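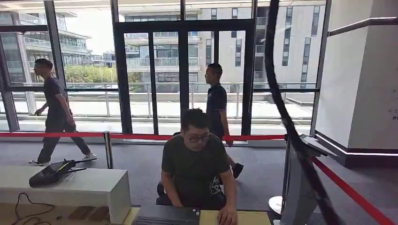

在共用工作间里装机械臂：场地、走线和联网的一些做法

更新于8月31日

本页整理的是在共用工作间里搭一台小型桌面机械臂时用得上的零碎办法。我们搭的这台叫Tuda，结构件是买来的铝型材和打印件，底座是旧绘图桌的桌腿改的，控制程序跑在一台普通笔记本电脑上。大部分做法放到自家书房或者车库里也一样能用，个别只适合有人来回走动的地方，文中会注明。

机械部分怎么选减速器、怎么算力矩，另有一页，这里不重复。

先划地方

动手之前先把机械臂的活动范围量出来。把臂完全伸直，从底座中心量到夹爪尖，再往外加60厘米，用纸胶带在地上贴一圈。圈里不放椅子，不放背包，也不放垃圾桶。

地上的胶带只适合家里人少的时候用。共用工作间里走路的人多半看着前面或者看着手机，地上的线基本没有用，要在腰的高度拉一道东西。伸缩隔离带最省事，颜色选红的，二手办公用品店里常有成对卖的。买的时候把带子全部拉出来看一遍，回卷没力的不要。底座越重越好，轻的底座被带子一拽就歪。

隔离带不要拉成一个封死的方框。留一个口子，宽度够一个人侧身出来就行，口子开在操作的人那一边。我们最早是四面全封的，每次去扶零件都要从带子下面钻，钻了几天就没人愿意再拉带子了。

靠窗还是靠墙

靠窗的好处是白天不用开灯，看小螺丝方便。坏处有两个。一是摄像头对着窗户时画面发白，夹爪和零件都变成一团黑影。二是太阳移动以后，早上调好的曝光下午就不能用了。

折中的办法是人和机械臂都靠窗，摄像头背着窗往里拍。实在转不开，就把自动曝光关掉，手动设一个值，上午、下午各存一份配置，文件名里写清楚。窗帘可以用，百叶不要用，百叶在桌面上投出来的条纹很影响识别。

地毯地面要注意静电。接驳电路板之前先摸一下接地的金属，或者戴防静电手环。手环的夹子夹在哪里要固定下来，在桌腿上贴个标签，免得每个人夹在不同的地方。

桌面怎么摆

操作的人坐着的时候，键盘应该在手边，显示器稍微偏到一侧，抬眼就能越过它看到机械臂。把显示器放在正中间是最常见的错误，屏幕正好挡住臂，人会不自觉地只看画面不看实物。

笔记本电脑放低一点没有关系，外接显示器的高度调到平视偏下。长时间低头敲键盘脖子会酸，每调完一组参数就站起来走一圈，顺便检查隔离带有没有被人碰开。

桌上只留正在用的东西。螺丝刀、剪线钳、万用表放在旁边另一个台面上，需要时转身去拿。看着麻烦，可是机械臂第一次乱动的时候，飞出去的都是桌上随手放的东西。我们丢过一把内六角，后来在暖气片后面找到了。

急停按钮单独固定，不要粘在会移动的物件上。位置以坐着时不看也能拍到为准，左撇子和右撇子各试一次。如果大家轮流操作，就放中间。

联网

能用网线就用网线。臂和电脑之间的这一段，无线再好也不如一根线稳当。需要无线的是平板、旁边看数据的电脑，还有临时来帮忙的人的手机。

路由器放在高一点的台子上，四周空出来，天线不要贴着金属柜。不要为了好看把它塞进抽屉或者架子底层。共用工作间里往往已经有公共网络，单独设一个只给设备用的网络，名字写清楚是哪个项目的，密码贴在路由器底部，别贴在正面。
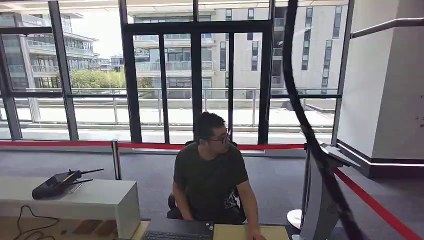 路由器放在桌子旁边的白色台子上，天线朝外伸开，红色隔离带从座位后面拉过去。

给每台设备分配固定地址。控制器的地址我们用的是以78结尾，摄像头以96结尾，写在一张卡片上，夹在路由器下面。自动分配的地址在断电重启以后经常变，程序连不上，很多人会先怀疑代码，白白查一个下午。

路由器的自动更新要关掉，改成每月手动检查一次。它有一回在夜里自己重启，第二天早上臂停在半空，查日志才知道是怎么回事。

测延迟不用专门的软件，用系统自带的命令连续发一段时间的包就够了。看的是最大值，平均值参考意义不大。最大值超过100毫秒，先换信道，再检查线，最后才考虑换路由器。附近有微波炉的，等人家热饭的时候再测一次。

走线

线是最容易出问题的地方，下面分开说。

悬空的粗线。从上方垂下来的粗电缆，弧度要留大，不能绷直，也不能垂到手臂扫得到的高度。判断的办法是让臂慢速走一遍最大行程，另一个人站在隔离带外面看着线，线有晃动就说明太近了。固定点至少要两个，一个承重，一个只管方向。用魔术贴扎带，不要用尼龙扎带，调试期间一天可能要拆好几次。

台面上的细线。信号线和电源线分两边走，非要交叉就垂直交叉。多出来的长度绕成八字形，不要绕成紧紧的一圈。每根线两头都贴同样的标签，只贴一头等于没贴。标签用布胶带加油性笔，打印的纸标签过一个夏天就掉了。

地上的线。能不落地就不落地。必须过走道的，用压线槽盖住，压线槽两端再用地毯胶带粘牢。地毯上不要用普通透明胶，撕下来会带起绒毛，场地方会找你。只在操作区里面走的线可以先散着放，但收工前要拢到一边。

插排。电机驱动器单独用一个插排，电脑和路由器用另一个。两个插排颜色不同最好，颜色一样就在开关旁边缠一圈彩色胶带。急停切断的是驱动器那一个，电脑不能跟着断电，否则日志就没了。

第一次通电

第一次通电的时候，把臂上的夹爪拆下来。夹爪重，也最容易夹到东西。

先只给控制器供电，不给电机供电，看各关节的读数。用手慢慢转动每个关节，读数应该平滑地变，方向和纸上写的一致。有一个关节反了是常事，改软件里的符号就行，不用去对调电线。

再给电机供电，电流限到最低，一次只动一个关节。从最靠近夹爪的关节开始，往底座方向做。底座那个关节放到最后，它带着整条臂走，出错的动静最大。

每个关节都要设软件限位，硬件上也要有挡块。我们的挡块用的是Filip牌的橡胶脚垫，本来是垫洗衣机的，切成小块，用螺栓穿过去固定。胶水粘的不行，撞几次就松。

全部关节都动过以后，连续空跑一段时间，中间每隔一阵摸一下电机外壳。手能一直放着就没有问题，放不住就停下来查电流设置。将近一半的发热问题出在限位太紧，电机顶着挡块一直使劲，和电机本身没有关系。

有人经过的时候

共用的地方总有人走来走去，臂在动的时候尤其容易有人凑过来看。下面几条贴在桌边：

臂在动，人在位子上。操作的人离开座位之前先暂停，去倒杯水也一样。

隔离带里面同时只进一个人。要两个人扶东西，就先断驱动器的电。

有人问问题，先按暂停再回答。

带小孩来的，请他们站在带子外面看，可以把平板递过去让他们看摄像头画面。

在Grukdale的工作间，我们还在门口挂了一块翻牌，一面写“调试中”，一面写“已断电”。翻牌要配合收工清单一起用，单独挂着，过不了几天就没有人去翻了。

零件和消耗品

螺丝按直径分盒，不按长度分。长度拿眼睛就看得出来，直径差一点点看不出来，拧进去才知道，孔已经坏了。

打印件打两份，一份装上，一份放在袋子里，袋子上写打印时的填充率和层高。断了以后照着这个打，尺寸才对得上。

直线导轨擦油用不掉毛的布，旧T恤剪的布也可以，洗过很多次的那种比新的好。油不要多，擦完以后用手指抹一下，手指上有一层薄薄的光就够了。

我们的皮带是从Dorner五金店买的，按米卖。剪的时候剪在齿谷上，不要剪在齿上。皮带张力用手机听音的办法可以比较左右两边是不是一样紧，弹一下听音高，两边一致就行，不必追求某个具体的数。

记录和备份

配置文件每改一次就另存，文件名写日期和改了什么，不要写“最终版”。我们文件夹里有过“最终版”“最终版新”“最终版新可用”，后来全删了重来。

纸质记录也要有一本，放在桌上，用绳子拴一支铅笔。写三样：谁用的，动了哪里，走的时候是什么状态。状态一栏要写具体，“正常”两个字没有用，“二号关节有咔哒声，没查”就有用。

日志存在电脑上，每周拷一份到外接硬盘。硬盘不要一直插着。

收工清单

臂回到收起位置，夹爪朝下。

先断驱动器的电，等指示灯灭，再关电脑。

散着的线拢到台子一侧。

急停按下，第二天来的人先复位再通电。

隔离带收回去，立柱靠墙放。带子不要松手让它自己弹回去，头上的卡扣会打坏外壳，用手送着走。

路由器不关。

记录本写好，翻牌翻到“已断电”。

常见的小毛病

臂每次停的位置差一点：先看底座螺丝，再看皮带，最后看程序。我们遇到的大多在底座，地毯有弹性，桌腿下面要垫硬板，垫好之后重新拧一遍。

画面卡一下又恢复：看是不是有人把平板的视频开到了最高清晰度。

键盘按了没反应：控制窗口没有在最前面。急停不要做成键盘上的按键，也是这个缘故。

关节在某个角度抖：先扶住线，看抖不抖。扶住就不抖，是线在拽它，重新放一下余量。扶住还抖，把那个关节的增益往下调一档，再试一遍全行程。

通电后控制器指示灯闪两下就灭：换插座试。工作间有些墙插是跟着顶灯开关走的，搬家具之前先拿台灯挨个试一遍，能用的贴个绿点。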